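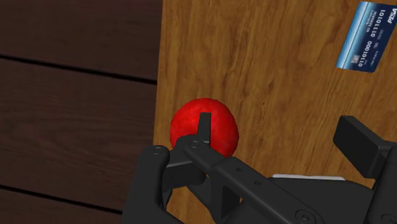 Sun 9 February

Wandside, closed day. In just after eight. Air conditioning is off on Sundays so I ran the two pedestal fans and kept the blinds down on the north side. Humidity in the stack was higher than I'd like but the logger shows it has been like that all week.

Main job was the Yang bequest. State of play for my own reference, as I was away when the last batch went through. The load file from Wurnus came to 1197 bibliographic records. Of these most matched on ISBN or on title, author and date, and overlaid cleanly. The remainder are pre-ISBN and had to be matched by eye, and Hiu-tung had done them up to the end of the letter M before she went on leave. Her notes are in the blue exercise book. They are good notes. She records the record number, what was matched against what, and the reason where it was doubtful, so I could pick up without redoing anything.

Started at N. The recurring problem is reprints. Old Mr Yang bought the same title repeatedly if it came out in a different binding, and the card drawer his daughter supplied has one card per title with the accession numbers strung along the bottom in pencil. Whoever keyed the cards took the first accession number and the date on the card, so a reprint twenty years later has inherited the date of the first edition. It can't be fixed from the record. I have to get the book, look at the verso, and check for an impression line. Slow. I did fourteen in the first hour, then got faster once I started pulling a full shelf at a time to the sorting table and working left to right.

Rule I have settled on, to be put in the local practice file:

Same setting of type, different impression, same publisher: one record, multiple items, impression date in the item note.

Same setting, different publisher: separate record.

Binding variant only: item note, no new record, even if the spine title differs. Spine title goes in as a variant title so it can be found.

Kwok-wai will disagree with the second one. His view is that a colonial issue with a cancel title page is the same book and that splitting it makes the catalogue harder to use. He may be right for a public branch. But the bequest agreement says the collection is to be described to a standard a researcher could use, and a researcher wants the imprint.

Call numbers. Still on the scheme we agreed in June, i.e. Dewey for everything except the river material, which keeps Mr Yang's own letters. I had doubts at the time and I have more now. His scheme is alphabetical by landing, upstream to downstream, which makes sense only if you know the order of the landings. He did. I have it on a strip of card taped inside the cupboard door. Vudano sorts the call number field character by character, so the shelf list it produces for the river material is in plain alphabetical order and bears no relation to the shelves. Anyone doing a shelf read from the printout will think half the section is misplaced. On Thursday the casual did exactly that and "corrected" two bays. Put them back today from my photocopy of the old shelf list. Forty minutes gone.

Two possible fixes. (a) Prefix each landing with a two-digit number in the call number itself, so it sorts properly. Means relabelling every spine in the section. (b) Use the hidden sort key in Vudano, which overrides the display form. No relabelling, but the key isn't exported when records go up to Wurnus, so any reload will wipe it. I tested (b) on nine records before lunch. Sort order came out correct in the staff client and correct in the printed shelf list. In the public catalogue the browse display ignored the key altogether. Logged it. I expect to be told it is working as designed.

Leaning towards (a). The labels are cheap and I would sooner have something a person can read off a spine.

Lunch on the back step. Cheese and pickle. A bloke rattled the front door and read the opening hours for quite a while, then put three books through the chute. One was ours.

Afternoon, barcodes. The new roll is from the 2000 series and the prefix overlaps with the temporary numbers we gave to the paperbacks before the proper labels turned up. Found this when I scanned a pamphlet on levee banks and got a large-print western. Stopped and ran a report on duplicates. The system had accepted the second number without complaint as the western is attached to a brief record, and brief records are not included in the uniqueness check. Poor design. I have set aside the rest of the roll in an envelope marked DO NOT USE and written the range on the front. Will use the tail of the old roll till it is sorted out with Wurnus.

Items labelled today have been rescanned and are all right apart from the pamphlet. The western is out on loan, so its record can't be edited until it comes back. Placed a trap on it so the desk gets a message at return. Message reads: "Hold for Tech Services. Do not reshelve. Barcode conflict." Last time I used a trap the text was too long and got truncated on the desk screen at the important word, so I kept this one short.

Condition. Did the quick survey on the two bottom shelves while I had them empty. Used the usual four grades.

Grade 1, sound: most of it.

Grade 2, minor: loose endpapers, some rubbed joints. Leave.

Grade 3, needs housing: the bound newspapers, the surveyor's field books and anything in that awful red cloth. The red rots to powder and comes off on the neighbours. Measured the field books for boxes. They are not a consistent size, though they look it on the shelf, so each will need its own measurement (height, width, thickness, in that order, in millimetres, at the widest point). Last time I gave the supplier thickness measured at the fore-edge and the boxes came back too tight at the spine.

Grade 4, withdraw from use pending treatment: the parish atlas. The text block has come away from the case completely and the first gathering is loose. Somebody has had a go at it with pressure-sensitive tape, long ago by the colour. Tied it with cotton tape, flat bow at the fore-edge, and laid it on the map cabinet with a slip. Changed the status to Not for Issue.

Checked for insects behind the skirting and under the bottom shelf. One silverfish in the trap, none in the other traps. Dated the traps and put them back.

Then the accession register, where I lost the rest of the light. Mr Yang's numbers run in sequence up to the year he moved house. After that there is a gap and the numbering restarts with a stroke and a letter. I had taken the gap for lost books. Hsin-yi Ko, on the phone last week, thought there might have been a second register, and that the gap was books he lent to the school and never asked for. If she is right there should be school stamps over his. Looked at everything on the shelves from the years either side. Found the stamp in one volume only, a history of the punt service, on the title page and again on page 17 where schools always put it. One stamp proves little. But it does mean that at least one book went out and came home again, and the school may still hold a list. Tzu-hsuan Lam at the school office would know where the old registers ended up. Will write, as she never picks up.

I don't want to assign new accession numbers until that is answered. If the missing run is recovered, the numbers need to be free. Left the gap blank in the spreadsheet and coloured it grey, with a comment on the first cell so that it doesn't get "filled down" by somebody being helpful.

Backed up the local file to the second drive and checked the backup by opening it from the other machine. Row count matched. Batch upload to Wurnus is set for overnight. I've held the river section out of it until the call number question is decided.

To do:

Letter to Tzu-hsuan re school registers.

Email Wurnus re barcode range, copy to Kai-wen as he signs for the stationery.

Box measurements to supplier. Ask whether the grey board is still buffered, as the last invoice didn't say.

Local practice file: add the impression rule. Show Kwok-wai first.

Sort key test: attach screen captures to the ticket.

More cotton tape. Pencils, 2B.

Finished at S. The Ss are long, mainly Shire and Society, and I only got as far as the Shire engineer's reports. These are a serial catalogued as separate monographs, every one with its own record and a slightly different title depending on who was engineer. They should be collapsed into a single serial record with holdings. The title changed twice, going by the covers, though only one of those is a major change under the rules. The other drops "Annual" and adds it again two years later. I'll treat that as a variant.

Fans off, blinds left down. Locked up at ten to six. The return chute flap is sticking again on the left side and wants a bit of graphite.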